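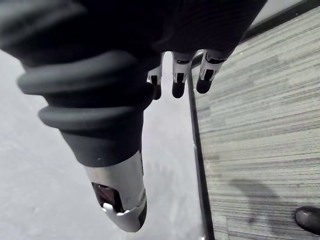

# Notes on resampling a house full of old tape

March 15, 2019

The tape transfer project is at the halfway mark, so this is a status post plus some settings I want written down before I forget them. I have been digitizing the reel-to-reel recordings my uncle left behind, most of them made between his kitchen and the back of a hardware store where he ran a weekly jam session. The quality ranges from decent to terrible. One reel is mostly a refrigerator.

## The playback side

The deck is an Endon two-track that I bought with a seized capstan bearing. I cleaned and oiled the bearing, replaced the pinch roller, and swapped the electrolytics on the playback board. Measured against a calibration tape, the right channel was low at the top end. Most of that was azimuth. The remainder was a trimmer somebody had turned all the way down, possibly in anger.

If you only do one thing before a transfer, set azimuth per reel. The recordings were made on at least two machines and neither agrees with the calibration tape. My procedure:

1. Play a section with steady high-frequency content. Cymbals are fine, tape hiss will do.
2. Sum to mono.
3. Turn the azimuth screw slowly until the top end is brightest.
4. Check the phase scope, then leave the screw alone for the rest of the reel.

Step 4 is where I lost an evening. Reel 2 has an edit in the middle, and the second half was recorded on the other machine. I now listen to the start, middle and end before committing.

## Sticky tape

Four of the reels squealed on the first pass. These are the Santoso back-coated type, and the binder has absorbed enough moisture to shed onto the heads. The usual fix is a long bake at low temperature, and I used a food dehydrator with the tray centers cut out. I checked the temperature with a separate probe because the dial on the dehydrator is decorative.

Baked tapes play cleanly for a few weeks and then start to go back, so do the transfer promptly. Do not bake acetate tape. Hold the reel up to a lamp: if light comes through the pack, it is acetate, and it should stay away from heat.

## Capture and levels

I record at 24 bits and 96 kHz. There is nothing on these tapes that needs a 96 kHz sample rate, musically speaking, but the extra bandwidth can catch the bias tone, which is useful if I ever try to correct wow and flutter in software. Peaks sit at -6 dBFS. Tape noise is so far above the converter noise that pushing the level higher gains nothing.

The interface is a Hetonach with the older firmware. The newer firmware adds a high-pass filter on the line inputs that cannot be disabled from the front panel, and I went back to the previous version after seeing the low end roll off in a sweep.

## Hum

Every kitchen recording has hum at 60 Hz and its harmonics. A plain notch comb removes it and also removes part of the upright bass. I get better results by measuring the real frequency first. On the worst reel the playback speed was slightly off, which put the hum off 60 Hz too. Correct the speed until the fundamental lands where it should, then filter narrowly. The hum turns out to be a free pitch reference.

I leave everything above 800 Hz alone. There is buzz up there, but the damage to the guitar is worse than the buzz.

## Storage

So far there are 634 files. I keep the raw captures as FLAC with a checksum beside each one, and the filtered versions in a separate folder that I consider disposable. Names follow reel, side, then take. I tried putting song titles in the file names and gave up, given that my uncle labeled nine different tunes "the slow one."

Murray Landry, who played bass on most of the sessions, has agreed to go through the mixes and identify people. He has already corrected me on two of them. The drummer on the early reels is a different drummer from the one on the later reels - same first name, which explains my notes.

## Remaining work

The last box comes out in April. It holds the small reels, recorded at the slowest speed, and I expect very little above 2000 Hz on some of them. I also need to order more leader tape. The Skasivier splicing block arrived with a burr in the 45-degree slot, and it took some very fine sandpaper before it would take a blade without snagging.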